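Defensive Line Technique: Teaching the Two-Gap Read to a Nose Tackle

Level: high school varsity and up
Equipment: one-man sled, hand shields, cones, line spacing strip

A two-gap nose tackle lines up head-up on the center and is responsible for both A gaps. He does not pick a side before the snap. He strikes the center, controls him at arm's length, finds the ball, and sheds to the side the ball goes. The progression below is the one Gemma Sartori used with the Omau defensive line and assumes players who already have a sound three-point stance.

Stance and alignment

Feet slightly wider than the shoulders, toes pointed straight ahead, stagger no deeper than toe to instep. A deeper stagger gives a faster first step but makes it hard to move to the side of the back foot. Weight on the down hand should be light enough that a coach can sweep the hand away without the player falling forward.

Align with the nose directly over the ball, as close as the neutral zone allows. Against a center who steps the same way on most run plays, shade by a few inches but keep both gap duties.
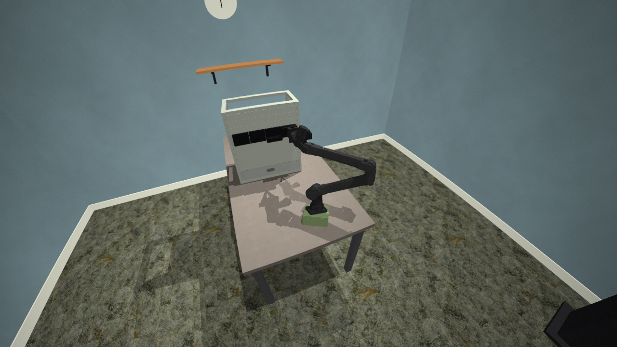
The strike is delivered with both hands inside, thumbs up, heels of the hands under the center's shoulder pads. The eyes stay below his eyes. The elbows start tight to the ribs and extend on contact, and the power comes from the hips, with the feet taking short steps of six inches or less. Full extension is the point of the drill. Think of the arm on the table, two long links with an elbow joint between them and a base mounted on a block: the reach comes from the links, and the base stays where it is. A lineman who leans to get his reach has given up his base and will be moved off the ball by a double team. Hold the extended position for a full count before going on to the read.

Reading the center

Teach three keys and no more at the start.

Reach block: the center's helmet goes to one side and his hips follow. Press the play-side hand, pull with the back-side hand, and keep the shoulders square to the line. Do not run around the back of the block.

Down block with a guard pulling: the center's helmet comes across hard and there is open space on one side. Squeeze the center back into the space and look for the ball over his shoulder.

Double team: pressure arrives on the hip from the guard. Drop the near knee and shoulder toward the guard and hold the line. A stalemate is a win here.

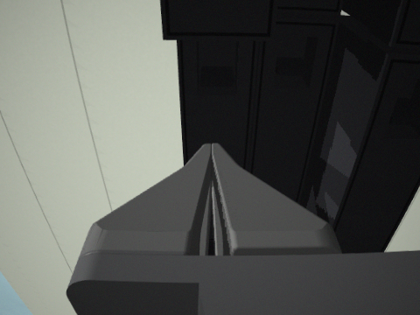

Pass sets are read from the same strike. If the center's pads rise and he gives ground, the nose tackle converts to a bull rush through the middle of the chest. He should not spin out of the middle unless the call has a linebacker covering behind him – a quarterback who steps up through an empty A gap has an easy run.

The shed

From extension, lock out the arm on the ball side, snatch down with the other hand, and step through with the near foot. The rip follows only if the snatch does not clear the center's hands. Players tend to shed early. Italo Parisi, who coached the Banent front, made his linemen call out "ball" before they were allowed to release, and the habit carried over to games.

Weekly schedule

Run the strike from the knees first, then from the stance, then against a live center at half speed. Full-speed work is limited to 2 short periods a week. Banent logged 116 strikes per player in its first week of camp, nearly all of them on the sled, and cut the number once games began.

Common faults

Hands wide: return to the kneeling strike with a cone on each side of the target.

Guessing a gap: have the coach behind the defender signal the block to the center, and change it late.

Standing up after contact: lower the shield and shorten the first step.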